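Harju teleoperation working group
Minutes of the May meeting
Start 9:30 a.m., shared call

Chair: Siiri Ikonen
Minutes: Vilho Pesonen
Also present: operators from both shifts, one person from the Brasura hardware side, two from Prudeo (items 3 and 4 only)

1. Previous minutes
Accepted with one correction. In the April minutes the glove latency test was listed as closed. It is open and stays with Vilho.

2. Status of the cup and rack task
The target for the first batch is 500 accepted demonstrations in simulation. 149 have been accepted so far. The rejected ones are kept in a separate folder with the reason code filled in. Siiri asked that the reason code be entered by the operator at the end of the episode and not by the reviewer the next day. Agreed.

The most frequent reason code is 4 (object contact before grasp). The operator brings one hand in, touches the cup with the thumb, and the cup slides before the second hand is in position. Code 2 (tracking loss) is down after the headset straps were replaced. Code 7 (operator abort) is used inconsistently between shifts. Day shift uses it for any restart, evening shift only when the hand model has jumped. Vilho will write one definition and circulate it.

Discussion on start pose. The current start pose puts both hands low and outside the field of view, and operators spend the first seconds finding them. Evening shift proposed starting with both hands already visible over the near half of the table. Siiri was against a fixed visible pose, as the policy would then see the same approach path in every episode. Compromise: hands start visible, with position drawn at random inside a box on each side. Box size to be decided after a trial of 20 episodes.

The approach for the two-handed variant was reviewed with a view from the head camera of the simulated robot. The cup is placed upside down, open hands come in from left and right, and the operator should hold briefly before closing. 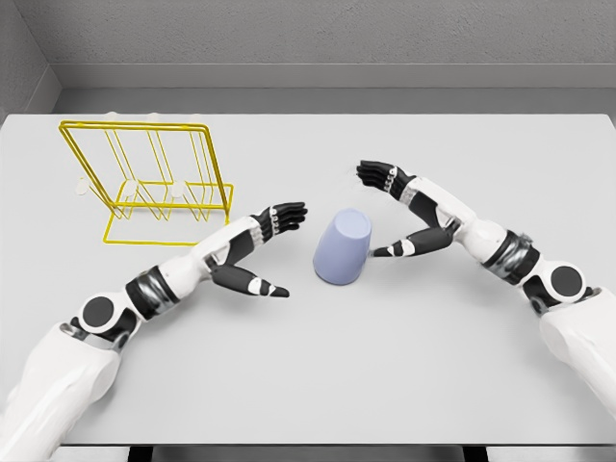
Figure 1. Two-handed approach to the inverted cup, simulation, head view. Dish rack at left rear.

Comments on the figure:
- The left thumb points down toward the front of the table while the right thumb comes in from the side, close to the cup. Day shift considers this a normal result of wrist retargeting. The Brasura side asked whether the thumb offset is the same for both gloves. Not known. To be checked with the calibration file open.
- The rack is close to the left hand in this layout. If the left elbow is raised late on the way to the rack, the forearm may hit the front of the base. Operators should lift first, then move sideways. This goes in the operator sheet as a rule.
- Contrast between the table and the pale parts is low. Siiri wants a second table texture in the randomization set. No objection.

3. Recording format
Prudeo reported on the export from Radar, the recording tool. Joint states and hand commands are now written with the same clock. Camera frames still carry their own time stamp and are matched afterward. In long episodes the match drifts toward the end. Prudeo suggested dropping frames that cannot be matched. Siiri said frames may be flagged but not deleted, and the decision to drop belongs to training.

Maximum episode length is set to 3,000 steps. Anything longer is closed automatically and given code 9. Operators were not aware of this and had read code 9 as a crash. Text on the operator screen to be changed to "length limit reached."

It was asked whether commanded or measured hand positions should be used as the action label. Commanded, as before. Measured positions are stored as well, and the difference between the two is useful for finding episodes where the hand was blocked.

4. Hand guiding on the physical arm
The group has no hand-guided data for this task. Prudeo described its own procedure, where a person holds the arm at the wrist and moves it through the task with gravity compensation on. This gives smooth arm paths but poor finger data, as the fingers have to be driven separately from a pedal or a second person. For one-handed pick and place this may be acceptable. For the two-handed grasp one person cannot guide both arms and the fingers.

Brasura noted that wrist guiding puts side load on the forearm cover, and asked that no one push on the cover itself. A clamp-on handle exists in drawing form only. Price and delivery to be confirmed.

Decision: remote control remains the main method for the two-handed task. Hand guiding to be tried on the one-handed task when the handle is available.

5. Operator training
New operators currently get the written sheet and one supervised session. Both shifts consider this too little. Proposal to add a replay session, where the new operator watches accepted and rejected episodes side by side and assigns codes before seeing the ones on record. Vilho has a list of suitable episodes, mostly codes 2 and 4. Approved.

Session length was raised again. Evening shift reports arm fatigue and more tracking errors late in the block. Breaks will be scheduled in the tool and the operator can no longer skip them.

6. Actions
Vilho: definition of code 7; glove latency test; operator sheet with the lift-first rule; replay list.
Siiri: start pose boxes, second table texture.
Brasura: thumb offset check on both gloves, quote for handle.
Prudeo: frame flagging in Radar; new text for code 9.
Shift leads: reason codes entered at end of episode from the next block on.

7. Other business
The spare headset is missing its face pad. Whoever has it should return it to the cabinet.

Meeting closed 10:50 a.m.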